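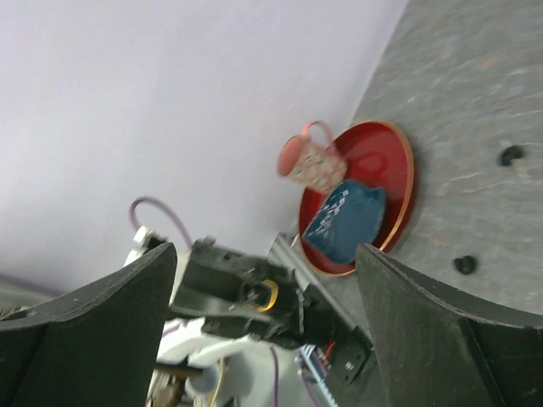

Red tray with a gold rim, on the gray tabletop

How early should I start getting ewes ready for breeding?

Posted by catuswood_flock

We're going into our second fall with sheep at Catuswood and I am so excited to do it right this time! We have 66 ewes, mostly crossbreds, and 2 rams. Last year we turned the rams in without much of a plan and lambing dragged on forever. I'd love to have lambs on the ground starting in March and be finished in a few weeks. When do you all start sorting, and do you put everybody on extra feed or only the thin ones?

hillside_wool

Oh, this is my favorite part of the year! Count back five months from your first lamb, so for March you want rams in during October. I start handling ewes at weaning. Put your hand on every back (don't go by eye, fleece hides everything) and split off the thin ones right then. They get the best grass. Ewes already in good shape can stay where they are, and the fat ones don't need a thing from you. Two or three weeks before the rams go in, I move the middle group onto fresh pasture too.

Do check the rams! Feet, teeth, testicles, body condition, all of it, and do it two months ahead so there's time to find another one. A marking harness is wonderful. Change the crayon color every 17 days and you'll know who came back into heat.

Prurnosero

agree with above. Pull the rams after two cycles, 34 days, that's what fixed our long lambing

gatepost

We run 600 on the Coman side of the valley and scan them all midwinter. Worth every penny, even with 66. You can feed the twins separately and sell the empties before you've hayed them all winter. Good luck, you're going to love it!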